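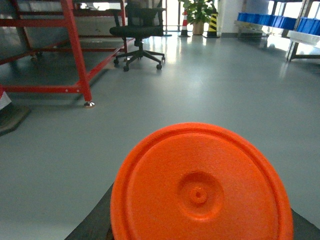 Photo: Senthil Kandasamy

The Great Button Drawer Amnesty

Every house on Andthorpe Road has one. It is the second drawer down in the kitchen, it sticks, and it contains everything the household has ever failed to make a decision about. Ours holds a key to a bicycle lock we cut off with bolt cutters, four takeout menus from places that are now dentists, and a small plastic thing that I am under strict orders never to throw away, on the grounds that it must have come off something.

Last December, in a fit of seasonal optimism, this newsletter invited readers to empty the drawer onto a table and write in about what they found. We expected a handful of replies. We got 511, a few of them typed. Our thanks to the reader who mailed us the drawer.

Some findings. Allen wrenches breed. No one owns fewer than six, and no one has ever had the one that fits. Birthday candles, on the other hand, are only ever found in sets of eleven, which is fine if you are eleven. Instruction booklets survive the appliance by a good decade, and the part in your own language is always the part with the gravy on it.

The Plesine Street contingent (you know who you are, and so does your landlord) reported a wide selection of wall anchors. One household has 900 twist ties in a cookie tin and wishes it to be known that this is a collection. We have agreed to print that word.

A surprising amount of the mail was about orange things. Readers seem to believe that if an object is orange, somebody meant it to be important. Safety caps, spacers, knobs, the plastic tip off a glue gun. We have one letter running to three pages about an orange peg, with a sketch, and a second letter the next day correcting the sketch. Round things also do well. A round thing could be a lid, and a person who throws away a lid will be reunited with its jar before the week is out.

Then there are the numbers. If it has a number printed on it, people will keep it until they die and leave it to a nephew. A number suggests that somewhere there is a catalog, and that in the catalog there is a replacement, and that the replacement costs $4 plus shipping. Mrs. Bergmann, of the hardware store, tells us that customers come in and read numbers to her over the counter like lottery results. She looks them up. They are usually the number of the mold. 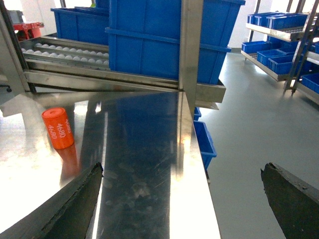 Small, orange and numbered 4680.

What to do with it all? The Cenen Hall swap table is back on Fri 2 March, from ten until the coffee gives out. The rules have been tightened since last year. You may bring one shoebox per household. You may not go home with more than you brought, and yes, this now includes what is in your coat. Batteries go in the bucket by the door, paint goes to the county, and anything with a plug must be introduced to an outlet before it is allowed on a table.

The hall holds 500, which should be plenty, though I said that about the mailbox. Unclaimed items will be sorted and stored in the hall kitchen. Second drawer down. You may have to pull.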